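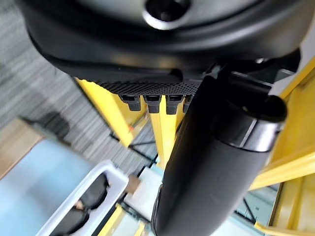

Wullitz Hand Kit (left and right pair, with wrist cameras)
3 min read

G'day, and thanks for poking around the hand page! I'm Tamsin Tuhiwai and I look after the grippers and wrist cameras in our shop, so if you ring up with a question you'll most likely get me.

The Wullitz is our pick for people moving up from a two-jaw gripper. You get a pair of multi-fingered hands, the wrist plates, a camera for each wrist and the cable set. Each hand tops out at 50 newtons of grip, which is plenty for the boxes, bags and trays most of you are asking about.

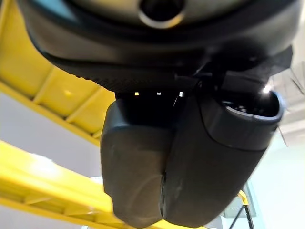 Wrist camera view, looking along the hand housing with the yellow shelving behind.

I'm fussy about wrist cameras. A good chunk of the view is always going to be the hand itself, and I'd rather you knew that before ordering (I've had a few surprised emails). The Rosano bracket tilts the lens out a bit further, so you see more past the fingers, but it sticks out and I clipped a shelf post with it twice in one morning. The standard Wullitz mount stays tucked in. For shelf work I'd go standard and let the head camera do the wide view.

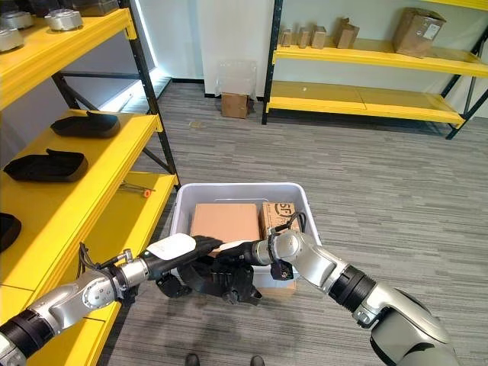

Shota Shimada helped me compare it with the Cavalcanti hand, same arms, same jobs, 40 picks each. The Cavalcanti closes quicker and it's lovely on cardboard. Where I liked the Wullitz better was soft stuff, anything that squashes or slumps when you grab it, and getting two hands into one bin without a traffic jam. Fitting it was easy too, just watch your cable slack at the wrist. Ours was too short at first and it tugged every time the arm reached up!
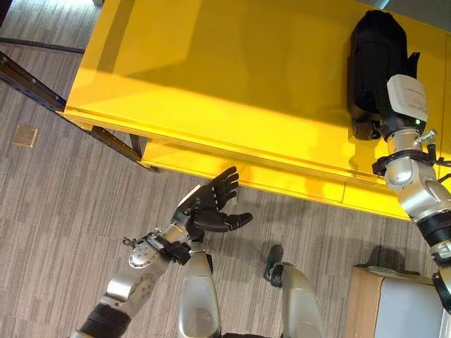
Controller-wise, it runs happily on the Harnlow box at 201 updates a second. The older Harnlow will drive it as well, but the fingers feel a touch lazy and I wouldn't bother if you're buying new. Spare fingertip sets are $275 a pair of hands, and we usually have them on the shelf. Colour is black or black, sorry.

Contact us | © Harnlow Robotics Supply | Back to top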